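**Asunto:** Re: [ropa-rayada] ¿Cómo dobláis las camisetas marineras?

Estela Farías escribió el 15 de abril de 2021:

> Hola a todas y todos:
> Tengo un cajón entero de camisetas de rayas y cada vez que abro aquello es un lío. Las de manga larga las enrollo, las otras las doblo en cuadrado y al final no encuentro ninguna. ¿Alguien tiene un método que funcione también con las de tirantes? Divina, tú que coses, ¿qué haces con los ribetes?
> Estela

¡Estela, qué alegría de pregunta! Llevo años esperando que alguien saque el tema de las rayas, que para mí son lo mejor que hay para doblar (¡traen la regla puesta!). Primero estiro bien la prenda en plano, con las mangas abiertas, y luego la llevo a un rectángulo largo y estrecho. Te pongo unas cuantas, azules y también negras sobre blanco:
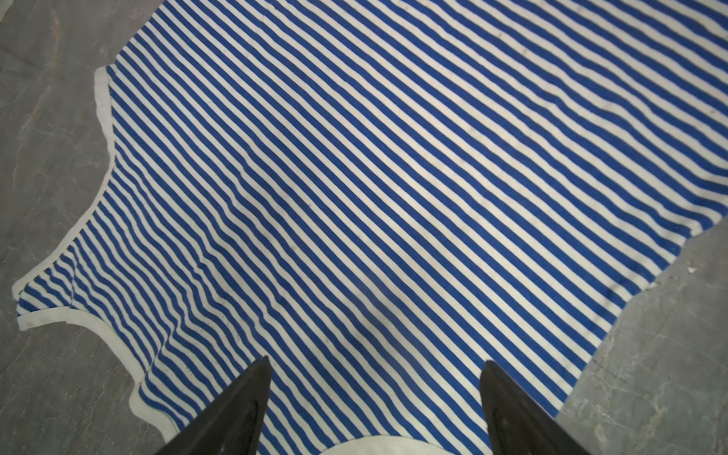
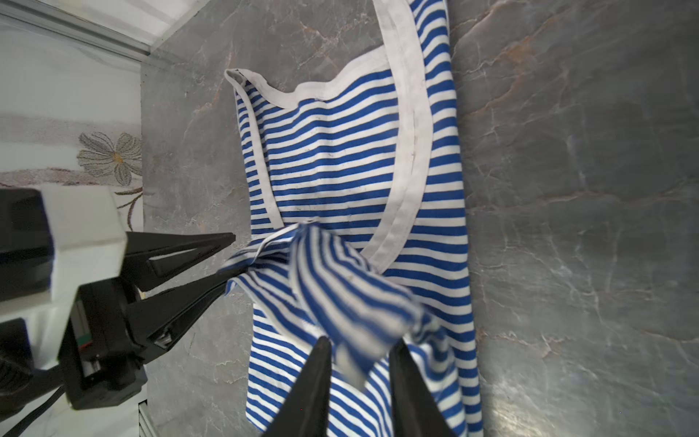
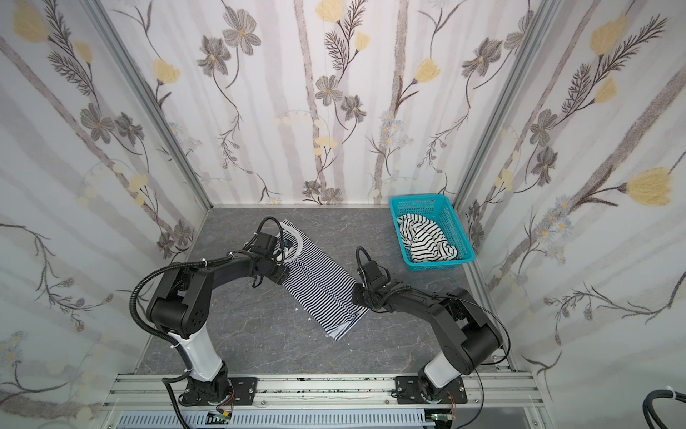
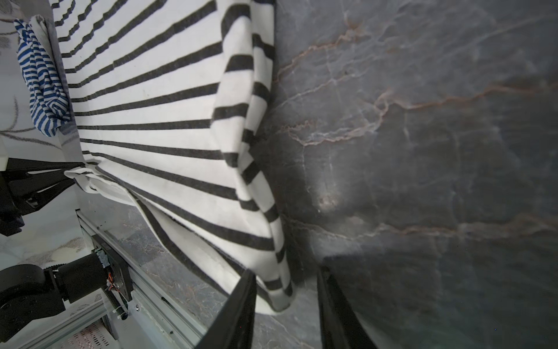 A partir del rectángulo, yo doy 2 dobleces más y la guardo de pie, con el lomo hacia arriba. Si las rayas de un lado casan con las del otro, está recta; si se te van en diagonal, suéltala y vuelve a empezar, que son 3 segundos.

Con los ribetes, cuidado: el borde del cuello siempre hacia dentro, que si no coge una onda feísima que luego ni con plancha. En las de tirantes doblo primero los tirantes sobre el cuerpo y ya después sigo igual que con las demás.

Mi cajón es el hondo de la cómoda Wastlow y me caben 42 así colocadas, ¡y todavía cierra! Las de punto gordo van aparte, en la balda.

Ya me contarás qué tal las de manga larga, que son las que más guerra dan.

Un abrazo enorme,
Divina Galang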